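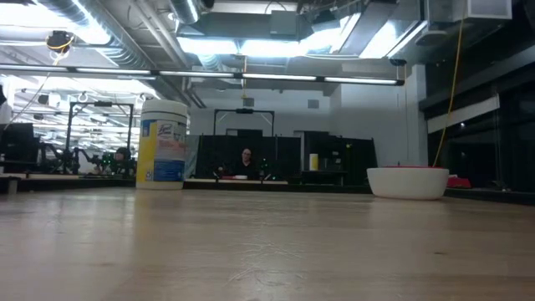 The Shared Table

Keeping a common work surface clean in an open-plan building

August 9, 2021

In most shared workplaces there is one table that belongs to no department. It is where parcels are set down, where lunch is eaten when the break room is full, and where a bowl of something is left out for whoever passes. At the Ernombridge building in Prastside, that table is a plain one with a pale wooden top, and over the past year it has received more attention than any other piece of furniture on the floor.

The building was a warehouse before it was converted to workrooms. The ceiling was left open, with the ducts and the long rows of fluorescent tubes in view, and the floor was divided mainly by screens and low counters. Such a plan has well-known advantages. It is bright, it can be rearranged in an afternoon, and people can find one another easily. It also means that few surfaces have a fixed owner. A desk is wiped by the person who sits at it. A table in the open tends to wait.

When the tenants returned in larger numbers in July, the building office reviewed its cleaning arrangements. The evening contract with Ridwood, which covers floors, restrooms and waste, was kept as it stood. What changed was the daytime routine. The office placed a canister of disinfecting wipes on every common table and asked that it remain there, in plain sight and within reach of anyone seated. The canisters had previously been kept in a supply closet near the loading door, and the order book showed how seldom they were fetched.

The guidance issued with them is short. Crumbs and spills are to be cleared first with a dry cloth or paper towel. A fresh wipe is then used on the whole surface, working from one end to the other, and the surface is left visibly wet for the time printed on the label of the product in use. Tables where food is served are rinsed with clean water afterward and dried. The lid of the canister is to be pressed closed each time, as an open canister will dry out long before it is empty.

Wood requires some additional care, and the question of whether to use disinfecting wipes on it at all was raised early. The makers of most such products recommend them for hard, nonporous surfaces. A tabletop with a sound, sealed finish will generally tolerate them, while bare, oiled or waxed wood may be dulled or stained. The Ernombridge tables were refinished with a clear sealing coat before the new routine began, at a cost of $2,451 for the full set. The office has asked tenants to report any patch where water no longer beads on the surface, which is usually the first sign that the coat has worn through.

The same principle of restraint applies to what is kept on the table. An earlier arrangement had included a napkin holder, a rack of leaflets, two trays for outgoing mail and a potted plant. Each item had a purpose, and together they made the table nearly impossible to wipe. Under the present rules, a common table may carry the wipes and one bowl or tray. Everything else is returned to its owner or moved to the shelves by the end of the day.

The bowl has been the subject of more discussion than its size would suggest. Several tenants considered it out of place beside a cleaning product, and the objection has merit. Food left uncovered should never be within range of a spray, and even wipes ought to be used with the bowl lifted clear of the table. The office settled on wrapped items only. A wide, shallow bowl was chosen over a deep one, as it can be emptied and washed quickly in the kitchen sink and does not collect wrappers at the bottom. White was preferred for the same practical reason that it is preferred in kitchens: a mark on it is noticed at once.

Lighting has proved to be a useful ally. Under overhead tubes, a pale tabletop shows streaks and rings when viewed at a low angle, and staff who check the tables are advised to bend down and look along the grain toward the light. A streak usually means that too much product was left behind and that a damp cloth is needed.

Not every surface on the floor falls under the common rules. Workstations behind screens remain the responsibility of the people who use them, and disinfecting wipes are not to be used on monitors, cables or powered equipment unless the manufacturer permits it. The Fothergill annex across the courtyard, which has 13 common tables to Ernombridge's 14, adopted the same guidance in the spring with one difference. Its tables are wiped at set hours by a rota, and the sheet is initialed each time.

Both buildings will keep their present arrangements through the winter. The supply budget for the two sites together has been set at $3,353, with the canisters ordered by the case and stored away from heat.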